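Flakell Varma 3 ADS-B Ground Receiver

Fixed-site aircraft position receiver for airspace monitoring 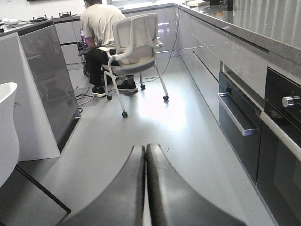

The Varma 3 receives ADS-B and Mode S transmissions on 1090 MHz and passes decoded position reports to a local or remote display. It is supplied to small airfields, air traffic units and authorities that need their own record of which aircraft have entered a given area. The receiver can be installed indoors, with only the antenna and its mast bracket outside. Glossy surfaces are a matter of glare only: a floor that throws back a bright band of light, between runs of high-gloss grey cabinets, has no effect on a feed taken from an outside antenna, though it can make a wall display hard to read. Metal roofing and foil-backed insulation do affect reception and should be kept out of the antenna's line of sight.

Restricted area alerts

Operators can draw up to 153 zones, each with an upper and lower altitude limit. An alert is raised when an aircraft on the watch list reports a position inside an active zone. Watch lists may be built from the 24-bit aircraft address, the callsign prefix or the state of registration. Zones can be given start and end times to match a published notice or a temporary closure.

Alerts are sent by email, by relay output or to the Zikano logging server. Each entry holds the time, position, altitude and address as received. The receiver does not confirm identity independently. An aircraft with its transponder switched off will not appear.

Specification

Range: around 394 km, clear line of sight, aircraft at cruising level
Antenna inputs: 2, N-type female
Network: Ethernet, powered over the data cable
Time source: built-in GNSS
Mounting: wall or rack
Housing: painted aluminium

Supplied with

Receiver, antenna, mast bracket, wall plate, printed quick start sheet. Antenna cable is ordered separately by length.

Compatibility

Works with Zikano server software from the May release onwards. Units bought under the older Varnov name need a firmware update before they will accept timed zones. Existing watch lists are kept, but zone files must be exported first and loaded again afterwards.

Page last updated 20 Jun 2022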